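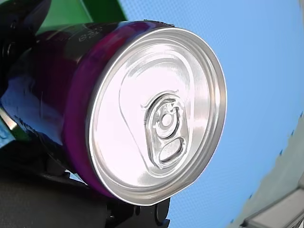
Shapes That Fit: How Everyday Objects Are Designed
A reading page for young visitors, from the Wimari Museum of Everyday Design

Look around the room you are in. Almost everything in it has a shape that somebody chose. Designers are people who decide what an object should look like, how large it should be and which materials it should be made from. Before a new object is sold, a designer may draw it many times and build several models.

Some shapes are chosen for strength. An arch can hold up a heavy bridge because it passes the weight down to the ground on both sides. An eggshell is thin, but its curve helps it to bear a gentle squeeze. Builders have used curves in this way for more than 1000 years.
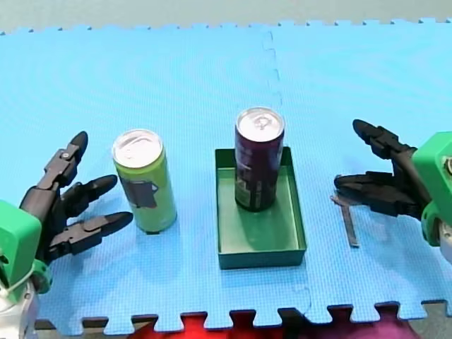 Other shapes are chosen so that separate pieces will join together. Carpenters cut the ends of boards into matching teeth, so that a drawer keeps its corners. Roof tiles overlap, and the links of a chain pass through one another. Foam floor mats use the same idea as a jigsaw: small tabs along the edge of one tile fit into the gaps of the next, and the seam between two tiles is held without glue. If a mat is too small, another tile can be added. At its outer edge, where there is no neighbour, the teeth are simply left showing.

Can you find something at home that joins without glue or nails? Try looking at a zip, a lid or the buttons on a coat. 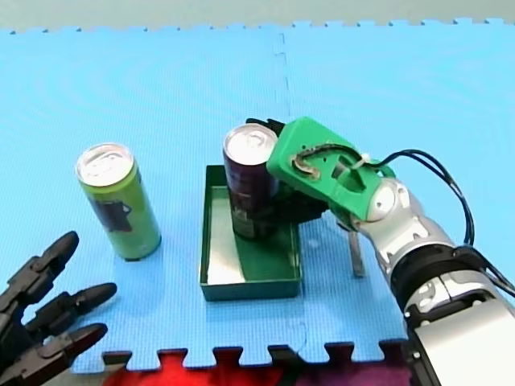

Objects must also be easy to store. Square boxes stack neatly and leave very little space between them, while round ones always leave gaps. Even so, many containers are round, as a curved wall has no corners where it might split. A tall, slim drinks can takes up little room on a shelf, although it is easier to knock over than a short, wide one. A tray with low walls can help to keep small things in their place – and it makes them simpler to carry, too.

Edges need special care. The rim of a cup should be smooth, and a saucepan is often given a rolled edge, which makes it stiffer. Next time you help to lay the table, look closely at the edges of the plates and bowls.

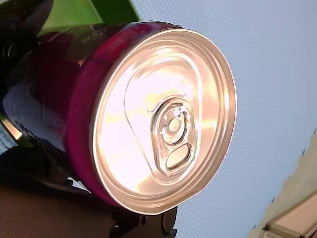 The lid of a drinks can, with its raised rim and pull tab.

Words to know
Designer: a person who plans how an object will look and work.
Seam: the line where two pieces meet.
Rivet: a small metal fastener that holds parts together.

Something to try
Fold 2 sheets of paper into tubes, one round and one square. Stand them upright and place a light book on each in turn. Which tube holds its shape better? Draw what you find and show it to a grown-up.

Page last reviewed: January 20, 2019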